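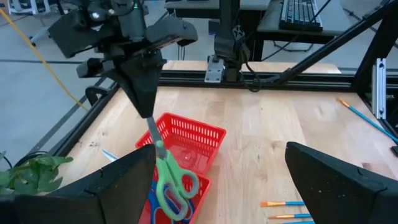 Scissors - one basket or two? And other desk drawer misery

Posted in: Craft rooms, studios & shared spaces

kajk
Right, quick one as I'm on my lunch. We run a shared craft room above the shop at Wellow, Wednesday evenings plus whoever wants it in the daytime. Scissors are a nightmare. Everyone dumps them in the one tub with the glue sticks and you end up raking through with your fingers. I've started putting them in those red plastic baskets, the ones with the little slots in the sides. Two baskets. Green handles in one, blue and red handles in the other. Green = fabric only. Blue and red = paper, card, tape, whatever.

Lasted 6 days. Then I found a green pair stuck solid with parcel tape.

Anyone got a system that holds up? Don't want to spend much.

fiorella_l
Colour of handle is the right idea, colour of basket is where you've gone wrong. Two red baskets, how is anyone meant to know which is which from across the room? Get a green one.

kajk
Red was all they had. And they were cheap.

fiorella_l
Then tie something green on it. Bit of ribbon, wool, anything.

Ilaria F
Baskets are fine for kids' scissors. For proper fabric shears no, sorry. They knock about against each other and you get nicks. Mine hang on hooks, each with a drawn outline behind so you can see what's missing at the end of the night. Took me an afternoon with a marker pen.

mothballs
Second the outlines. Mum had that in the shed for spanners, worked for years.

kajk
No wall to hang on, that's the trouble. Window one side, shelves the other, and the sloping bit where you bang your head.

Ilaria F
Side of the shelves then?

kajk
Hm. Maybe. Would have to ask.

henham_quilter
We had this exact argument at Henham and it went on for the whole of September. Ended up with fabric scissors NOT being communal at all. You bring your own, you take them home. Only paper scissors live in the room. No more rows. Well, fewer.

fiorella_l
That's no good for beginners though. Someone turns up to try it out and you tell them to go and buy shears first? They won't come back.

henham_quilter
We keep one loan pair in the cupboard. You ask for them.

fiorella_l
One!

henham_quilter
It's a small group.

concettav
Slots in the sides are good for one thing, you can thread a cable tie through and join the two baskets together. Then they don't wander off. Ours used to end up on different floors. Also line the bottom with a bit of felt, cut to size, stops the points poking through the holes. Check the size of your slots first mind, some are big enough for an embroidery scissor to drop half out and stab you in the leg when you pick it up. Ask me how I know

kajk
Ours are small slots. Nothing coming through so far. Like the cable tie idea.

Ilaria F
Felt will just collect fluff and bits of thread.

concettav
It does, you shake it out. Takes a second.

bodkin
points down in a jar. end of

Ilaria F
Points down in a jar blunts the tips. Unless you put something soft in the bottom.

bodkin
rice

mothballs
Rice?!

bodkin
dry rice, inch or two. been doing it ages. change it now and then

concettav
You'll get weevils.

bodkin
never had a weevil

kajk
Can we stay off weevils please. Somebody asked by message how many pairs we've got in all. Haven't counted, too many. Half of them don't cut.

lucrezia.m
That's your real problem if you ask me. If half don't cut then people go hunting through both baskets for a pair that does, and they'll take the green ones for card every time, cos the green ones are sharp. Chuck the blunt ones or get them sharpened. Then the paper people have no reason to pinch the fabric ones.

kajk
Ok that is annoyingly sensible

lucrezia.m
There's a chap on our market does them while you wait. Begum on the high street used to do it as well but I think that was the old hardware place and it's a cafe now. Worth asking round for one near you.

henham_quilter
Agree with this. Also fold a bit of kitchen foil and snip through it a few times, perks up a tired paper pair. Won't rescue a really bad one.

Ilaria F
The foil thing does next to nothing. Cleans the gunk off, that's all. Surgical spirit on a cloth does that better, and gets the tape residue off too. Kaj that's what you want for your poor green pair. Wipe, leave open to dry, tiny drop of oil at the screw, wipe again before it goes near fabric.

henham_quilter
Does the job for us.

kajk
Will try the spirit tonight. I asked for sharpening money in the spring and Finance (one man with a tin) said no, but a basket of blunt scissors is no use to anyone so I'll ask again.

mothballs
My gran's dressmaking shears are from 1945 and still go through denim like butter. One owner, never once cut paper. She'd have had your hand off.

bodkin
bet she kept them in rice

fiorella_l
Label. Put a label on the basket. Has anyone suggested a label? FABRIC in big letters. Laminated if you're feeling posh.

kajk
Had one. It fell off, tape doesn't like the holes.

concettav
Luggage tag. Through the slot. Same cable tie.

kajk
You and your cable ties. But yes ok.

So doing this:
green basket tag + FABRIC luggage tag
the two tied together
felt in the bottom of the fabric one only
blunt ones out, into a bag for sharpening
hooks on the shelf end if I'm allowed

Left handed pairs, where do they go? Just remembered we've got those too. Forgot all about them.

lucrezia.m
Own basket. Please. I'm left handed and I've spent half my life trying every pair in the tub.

fiorella_l
Third basket, and NOT a red one.

kajk
Going to the shop Saturday, will see what colours theyve got in. Back to work, ta all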